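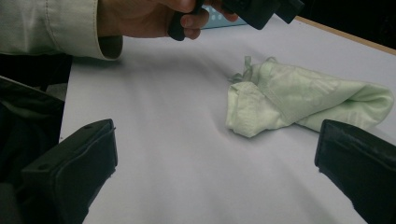 4.2 Working rules for two-operator tabletop recording

Search this journal Advanced Go

The rules in this section were written for sessions in which two hand-held grippers are used over one table. They replace the single-operator rules of the Gebru protocol, which said little about reach, sleeves or the order in which people enter the workspace. Figure 3 shows a table of this type, with a crumpled pale green cloth in front of the gripper fingers and a second operator's hand on a black device on the far side.

Figure 3. Two hand-held grippers at a white tabletop. The cloth item has thin ties that stand up from its surface.

Rule 1 concerns clearance. The operator who is not handling the item keeps the device and forearm behind it. Shadows from an arm are allowed, and in Figure 3 a broad one falls across the upper part of the table. Contact with the item by the second device is not allowed unless the task sheet calls for a handover.

Rule 2 concerns clothing. Long sleeves are permitted if the cuff stays above the wrist. Loose jackets are to be fastened before the session begins. We considered requiring bare forearms but dropped the idea after the June trials at Stirnetti, where the lab was too cold for it.

Rule 3 covers soft items with cords, straps or ties. These are placed by hand and left as they fall. Operators had been in the habit of smoothing the fabric and tucking the ties under, and the recordings from that period are of limited use for training a grasp on unprepared cloth. The item is logged as "soft, with ties" whatever its colour.

Rule 4 covers stopping. Either operator may call a stop, and both then open the fingers and lift clear of the table. The recording is kept and labelled as stopped.

We reviewed 791 recordings made under the earlier rules and 602 made under the new ones. In the first group, 159 broke what is now Rule 1. Most were minor, with the second device crossing in front of the item on its way out. We have not compared the two groups directly, as the Jutetti site joined partway through and its operators had different training.

Comments (3)

M. Myklebust: Does Rule 4 apply during a handover? Letting go of a full cup seems a poor idea.

Reply from the authors: Rigid containers are set down first. The wording will be changed in the next version.

diltik_lab: We use the same sleeve rule. Elastic cuffs work best for us.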